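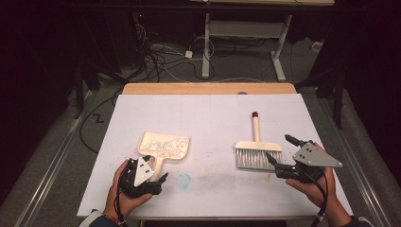
Planning a budget for a hand-held gripper station starts with the task list, and the price list comes second. Write down every object the station will handle in its first season and sort the objects by how many hands they need. A dustpan and brush is a two-hand task, with one gripper for each tool, and it sets the minimum order at one pair of grippers plus cabling for both. If every task on your list can be done with one hand, you can halve the largest line in the budget and skip step 3.

This page covers one tabletop station for collecting demonstrations, from first list to purchase order. It assumes you already have a room, a power supply and a computer that meets the gripper vendor's minimum. Amounts are in dollars, before tax.

Step 1. Fix the work surface

Choose the table before the grippers. Reach, cable length and camera height all depend on it. Measure the largest object at its widest, then add clearance on each side for an open gripper. For small household items, an ordinary office table is deep enough.

Budget a removable white board for the top. Boards get scribbled on, smudged and speckled within weeks, and a replacement board costs far less than refinishing a table. Order two at the start. If the board comes in panels, check that the seams lie flat. A raised seam will catch a brush or stop a sliding tray, and the operator will start steering around it, which shows up in the recordings.

Step 2. Price the gripper pair

Ask for quotes on the complete hand unit: body, fingers, contact pads, marker plate, camera and cable. Vendors split these in different ways. Our Holline quote listed marker plates as an accessory, while the Drurnivis quote included them but left out the cables. Put both quotes in the same layout before comparing totals.

Ask each vendor these questions in writing:

What is the maximum opening between the pads?
Are the fingers sold separately, and are left and right the same part?
Can a pad be changed without taking the linkage apart?
What is the lead time on spares in September, when university labs place their orders?
Does opening the unit void the warranty?

The maximum opening decides more than any other number on the data sheet. Measure the part of each object that will be held, usually a handle or a neck, and leave the overall width out of it. A wide tray with a narrow neck is an easy object.
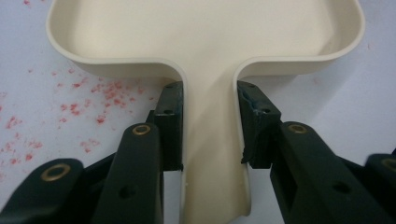
Tray held at the neck. The right pad is chipped at its inner lower corner.

Step 3. Budget wear parts for each hand

Pads are consumables. Treat them the way a print shop treats blades: a fixed quantity on the shelf, reordered when the box is half empty. Left and right pads do not always wear at the same rate, so keep the counts separate in the first months even when the part is identical. Inspect edges and corners at the start of each shift. A damaged corner changes how the pad meets a thin wall, and two operators may disagree about whether it matters. Set a rule and write it on the checklist. Ours is to replace any pad with material missing from the contact face or its edges.

For one station we stock 3 spare pad sets per hand. The set we use is listed at $15, so the shelf stock is a small line and there is no good argument for cutting it. Fingers and links are different. They cost more, fail less often and can usually wait for a normal order. Keep one complete finger per station.

Cables belong in this step as well. A cable that loops down from the operator's wrist gets pulled, leaned on and occasionally stepped on. Buy one spare per hand, in the same length. Longer cables look like a safe choice and end up in a heap on the floor.

Step 4. Buy the props

Props are cheap and almost always left out. Allow for duplicates of anything that deforms, sheds or stains. Cleaning tasks need debris, and debris needs a storage bin, a refill and a few minutes of cleanup between sessions. Put those minutes in the labor line.

Record the color of each prop when you order it. A cream or white object on a white board gives low contrast. That may be what you want for a hard case, but it should be a decision made at purchasing time. If you need contrast, a second board in a darker color is cheaper than a second set of props.

Step 5. Add up the station

Use one sheet per station with these lines, in this order:

Table and boards
Gripper pair, complete
Wear parts and spare cables
Stands, rails and mounts
Props and refills
Shipping and duty
Setup labor
Contingency

Our last sheet for the Okgate site had stands, rails and mounts at $1000, higher than planned — the first estimate had covered the rails only. Shipping and duty came to $196. Both numbers are now the starting values in our template, to be replaced by quotes as they arrive.

Set contingency as a percentage of the whole sheet. If it is taken from the gripper line alone, it will be spent before the mounts are delivered.

Step 6. Stage the order

Place the order in two parts. The first is one table, one gripper pair, wear parts and the props for two tasks. Run it until the pad counts from step 3 show a steady rate. The second part covers the remaining stations, with spare quantities corrected from the first.

Some suppliers discount only on a single order. Sakamoto agreed to hold the volume price on mounts across both parts when asked before the first purchase order went out. Ask early, and get the hold period in the quote.

Revise the sheet when the second order arrives. Keep the old version for comparison.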